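The Last Bus to Rorley

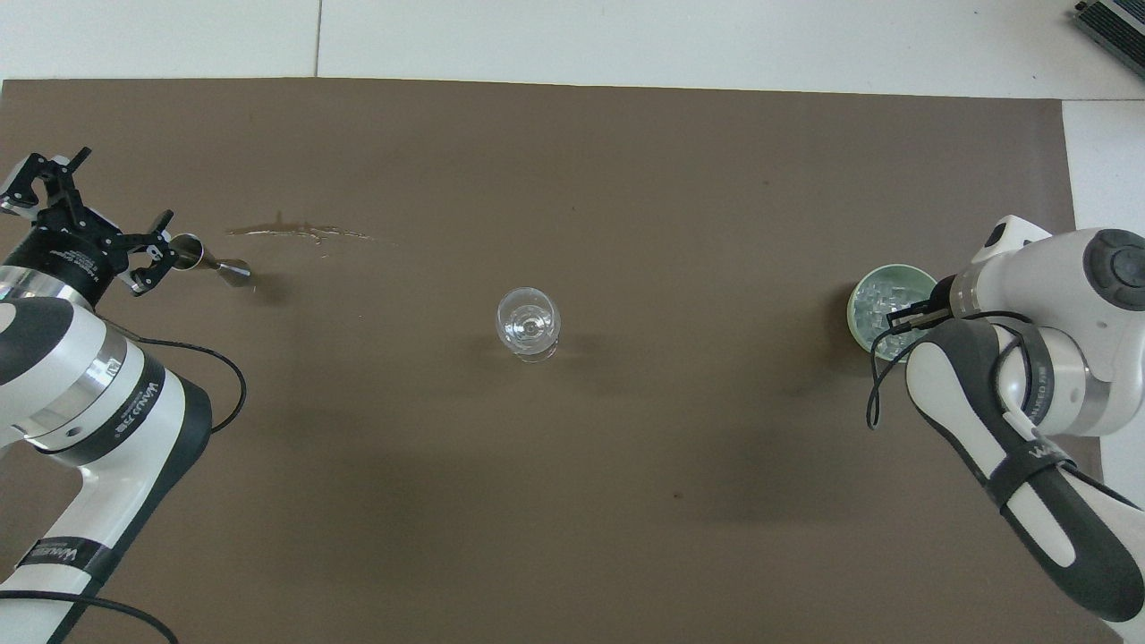 The steel jigger, on its side on the brown mat.

My aunt left me her bar in Skemden and 141 dollars in the till. I sold the stools first, then the glasses. The jigger I kept in my coat pocket.

The bus to Rorley was late. A man at the stop asked if the bar was still open.

"No," I said. "It closed in February."

He nodded and looked down the road. "She poured short," he said.

"She did."

We waited. When the bus came he let me get on first – he had no bag either – and sat across the aisle all the way to Woradley.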